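Home Automation & Robotics > General > Are we there yet with laundry?

wundier_fan
Saturday, July 1, 2023
OK so I've been following this stuff for years and I think we're closer than people give it credit for! Floors are done. Windows are nearly done if yours are flat. What I want to talk about is folding. My brother swears no machine will fold a dress in our lifetime and I say he's wrong. Who's right?

gpagano
Your brother, for now :) I ran a Ferri arm at the shop for 2 seasons, loading trays. Rigid parts, same spot every time, and it was a joy to watch. Then we handed it a stack of shop rags and it just pinched air. Cloth never sits the same way twice.
- Graziella Pagano

NistoraNick
Disagree with gpagano. Towels are solved. My cousin's hotel laundry has a folder that does a towel in 8 seconds and it hardly ever jams.

gpagano
That folder gets every towel fed in flat by a person, right? So the person is doing the hard half.

NistoraNick
Fair, somebody feeds it. Still counts as a machine folding in my book.

stasitz_owner
I have the Stasitz tabletop kit and I love it to bits, but let me be the wet blanket. Plain T-shirt, one color, on a bare table - it gets there in almost 30 tries out of a long evening of trying. Put the same shirt on a patterned tablecloth and it goes for the tablecloth.

KatiaB
Katia Bellini from the sewing board, popping in because this is my favorite topic! I think stasitz_owner has put a finger on it. Everybody talks about fingers and motors, but the part that gets me is knowing where the cloth stops. A real bed has a printed sheet and pillows and a blanket shoved up at the end, and then you drop a printed garment on top of all that. Think navy with leaves and big yellow flowers, lying on a pink penguin sheet. You and I see one piece of clothing straight away. A machine has to work out which lines are an edge, which are a crease and which are only ink.

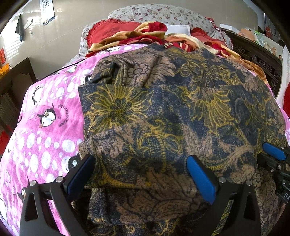

And then there's the layers. When a piece is partly folded over on itself, do you grab the top one or both? I do it by feel, with my thumb, and I couldn't tell you how. I'd guess two soft-tipped fingers can manage a lot more than we think once the seeing part gets good. I'm really hopeful about it!

wundier_fan
Love this answer. So you're on my side?

KatiaB
Half on your side. Give me one that can turn a sleeve right side out and I'll come all the way over.

gpagano
Ha, put me down for 2071.

NistoraNick
Way too gloomy. I say October for a decent T-shirt folder that works on any table. Dresses a few years after that.

stasitz_owner
October of which year, Nick?

wundier_fan
Going to show this thread to my brother tonight. Also does anyone know if the Stasitz fingertips come in a softer version? Mine keep slipping on satin.

stasitz_owner
They do, look under spare parts, second page. Get the wide ones.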